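Our summer project was bin picking, and I'll say up front that my half of it was mostly picking up after the arm. Taras Semeniuk wrote the grasp planner, I did the fingers and the logging, and we shared a bench in the Kombridge workshop until Aug 25, 2024. The plan was 1,000 grasp attempts. We got to 222 (the first 2 weeks went on air fittings, don't ask!).
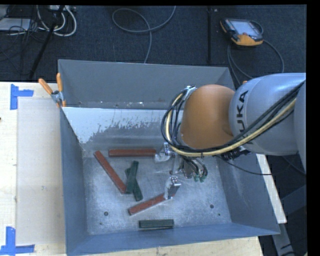 Cindenell Robotics Club, Manipulation Team

Blocks that cross each other gave us the most grief. The planner loves the end of a long red one, and if a green one is leaning on its neighbor it picks a silly angle and I hit stop. Taras added a penalty for touching blocks and the misses dropped a lot, though I'd want more runs before I brag about it.

I also went through 5 versions of the finger tips. Version 4 gripped best but tore at the edge, so 5 is a bit thicker. Still to do: finish the attempts, and sort the log files, which are a mess (mine, sorry Taras).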